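Daytime Glare and Task Lighting in Small Rental Kitchens

Project report, Building Environment Practice. Authors: Liette Simard, Kári Lauritsen, Maëlle Li. Submitted 2026-02-16
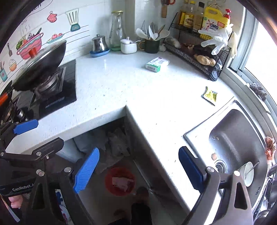
Figure 1. Corner kitchen with an L-shaped counter, glass gas stove and window to the right.

1. Background

Small kitchens in older apartment blocks usually have one window and one ceiling fixture. Guidance on kitchen lighting tends to treat these two sources separately. The window is counted as a benefit and the fixture is sized for use after dark. Less attention is given to the hours when both are in play and the difference in brightness between two parts of the same counter is large.

This project measured illuminance on kitchen counters in the MacLeod Street blocks and compared the readings with what tenants reported about comfort. The question set by our supervisor, Montserrat Ledesma, was whether a single under-cabinet strip would reduce complaints during the day as well as at night.

2. Method

Thirteen apartments took part. In each one we marked measuring points on the counter at a fixed spacing, starting from the wall end, and took a horizontal reading at each point with a handheld meter. Readings were taken in the morning, at midday and after sunset. The ceiling fixture was on for the evening set and off for the others. Blinds were left fully open.

The meter was checked against the department's reference instrument before and after the work. Drift was within the tolerance in the manual and no correction was applied.

Tenants filled in a short form with seven questions. They were asked where they normally chop food, whether they move to avoid glare, and whether they switch on a light in daytime. Darlene Kennedy reviewed the wording of the form before it was handed out.

3. Results

The highest single reading was 2416 lux, at midday, at the point closest to the window in a south-facing apartment. Readings fell quickly with distance from the glass in every kitchen. In apartments with dark cabinets the drop was steeper, and the points under the wall cabinets were the darkest on the counter at all three times of day.

Evening readings were more even. The ceiling fixture is mounted near the middle of the room in all of the layouts, so a person standing at the counter blocks part of the light. We took the evening set with the operator standing to one side, and the figures are therefore higher than a tenant would have while working.

On the forms, most tenants said they prepare food near the window. Several said they move further along the counter at midday. Daytime use of the ceiling light was more common than we expected, mainly in kitchens facing north.

4. Discussion

An under-cabinet strip would raise the lowest readings and reduce the ratio between the bright and dark ends. It would do nothing about direct sun. A light-diffusing blind is the cheaper measure for the south-facing units and can be fitted without wiring.

Counter finish was not controlled. Polished surfaces gave visible reflections at low sun angles, and a horizontal illuminance reading does not capture this. A luminance camera was not available to us.

5. Limits

Two visits were repeated because of changing cloud cover. The sample is small and comes from a single landlord. All readings were taken in winter, and a second set in May would be needed before any recommendation is made for the full year.

6. Data

The readings and the blank form are stored in the course folder under "Traren". Names and apartment numbers have been removed.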